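Laundry and Linen Assistant (part-time)
Clirnmont Guest Rooms
Posted 10/07/2018

Clirnmont lets furnished rooms by the week and by the month. We need a part-time assistant to help with folding, bed making and putting linen away. The post is 4 shifts a week, mornings only, with a possible move to more hours in June.

What the work involves

Most of the job is done in the bedrooms. You will lay cloths and towels out flat on the bed, smooth them, fold them to our standard sizes and stack them by room. You will also change sheets, shake out comforters and quilts, and report anything torn or stained – a loose hem counts.
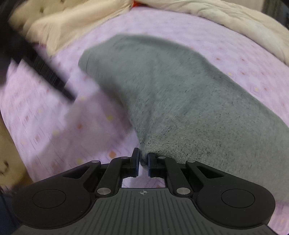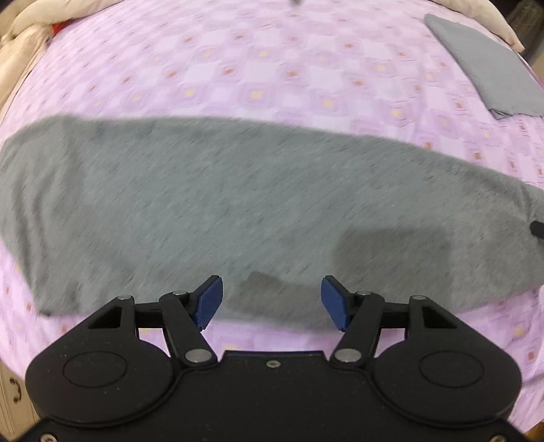
Gray cloths on the bed. The second picture also has a smaller one folded flat.

Who we are looking for

No experience is needed. You should be able to stand for a full shift, climb two flights of stairs with a linen bag and work without much supervision. Good eyesight for small marks and loose threads is useful. New staff spend their first two shifts with Parveen Malik, who runs the linen room.

Pay and conditions

Pay is $1,286 a month, plus a $150 clothing allowance after the trial period. Shoes with a closed toe are required. Lunch is not provided, but there is a kitchen for staff on the ground floor.

How to apply

Write to Parveen Malik at the Clirnmont front desk with your name, a phone number and the mornings you can work. A short letter is fine – we do not need a résumé. Please say if you have worked with linen before.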